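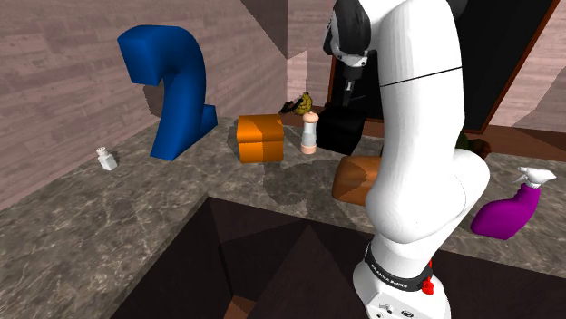 Drellideo

Simulated kitchen-counter episodes for testing how a policy copes with clutter

Hi, and thanks for having a look! Drellideo is a set of simulated tabletop episodes I put together for one fairly narrow question: if you train a pick-and-place policy on a tidy counter, how badly does it fall over when the counter looks like somebody's kitchen? (Badly. Numbers further down.)

It started as a folder on my desktop called "flurkudthorpe", and some of the config files still carry that name. I keep meaning to rename them and then I find another script that depends on the old path, so for now Flurkudthorpe and Drellideo are the same thing. Sorry.

What you get

There are 2000 episodes, spread over 114 counter layouts. Every episode has one Franka Panda arm, one target object and a bunch of distractors. The distractors are a deliberately odd mix of groceries, bottles, boxes and toy-like shapes, so you'll run into a big blue number 2 sharing the bench with a loaf-shaped brown block and a magenta spray bottle lying on its side. I like the spray bottle. Its trigger end is an awkward shape and policies that learned on boxes and cans have no idea what to do with it.

Each episode folder contains:

rgb: rendered colour frames from one fixed camera
depth: matching depth, in metres
state.csv: joint positions, joint velocities and gripper opening
scene.json: object poses, surface textures and lighting settings
task.txt: the instruction, one line, plain English

Wall and counter textures are randomized separately from the objects. That's how you end up with wood-grain planks on the walls and mottled marble on the counter, which nobody's designer would sign off on, but it does stop the network from leaning on the background colour.

How the episodes were made

The demonstrations come from a scripted planner with access to the true object poses. It picks a grasp, plans a path, and then I add a bit of noise to the waypoints so the motions aren't all identical. Episodes where the target got dropped are kept and flagged in scene.json as "dropped": true. Please filter them if you don't want them! I left them in on purpose because I wanted to try training a failure detector, and I may still get to it.

The counter wraps around a sink in plenty of the layouts. I added the sink late, in June, after noticing that my policy treated every flat-ish region as a fair place to put things down. Placing into the basin counts as a miss unless task.txt says otherwise.

The baseline, and the part I care about

My baseline is a small convolutional encoder feeding an echo state network (the reservoir kind, where you only train the readout). If you haven't used one, Lukoševičius has written well on the practical side of setting them up. I went that way mostly out of stubbornness and a slow graphics card, and I was pleasantly surprised at how quickly I could retrain between experiments.

I held out 197 episodes for testing. On the tidy test scenes the baseline gets the target to the right spot 70 percent of the time. With the distractors switched on it drops to less than half of that, and most of the misses are near misses, where the gripper comes down beside the target or closes on its neighbour. Boxes sitting close to the arm's own links are the worst, and I think it's occlusion: the fixed camera loses part of the counter behind the arm right when the policy needs it.

Training on cluttered scenes from the start helps a lot. Adding clutter gradually helped no more than that, which annoyed me, as I'd spent two weekends on the schedule.

Things to watch out for

Shadows are soft and all come from the same light rig, so don't read much into lighting robustness here.
Friction is set to one value for every object. The bread is as grippy as the bottles.
A handful of objects start slightly embedded in the counter and pop up on the first step. I skip the first five frames when training.
I've never run any of this on a real arm, so please don't quote my results as if I had.

Questions I've had by email

Can you render a second viewpoint? Yes, scene.json has enough to do it, and the render script takes a camera pose as an argument. It's slow.

Is this anything to do with Enbridge? No, that's just my old day job, and this was all done on my own time with my own computer.

Licence

Use it for research or teaching however you like, and credit Drellideo by name if you publish. If you find a broken episode, open an issue with the folder number and I'll fix it in the next release.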